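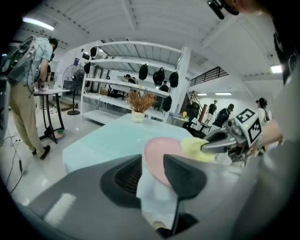 A pink plate and a yellow sponge, held in two hand-held grippers.

Print | E-mail

Budget for the wear, then the robot

Grernmont set aside money for two arms and nothing for fingers, cables or the hours people spend on plates and sponges. By January the plan was short.

I would write the order the other way. Price the consumables first. Bakos lists finger pads at $4 each, and we went through 918 last year. Then price the staff time – 400 hours in our case. Whatever is left buys hardware, and if it only buys one arm, buy one.

Comments

We did this with the Skillurar line and still ran out of pads.

Does the 400 include cleanup? Ours never does.

Fair points, but finance won't sign for hours without a machine attached.

Contact Grusness | © Grusness, all rights reserved | Back to top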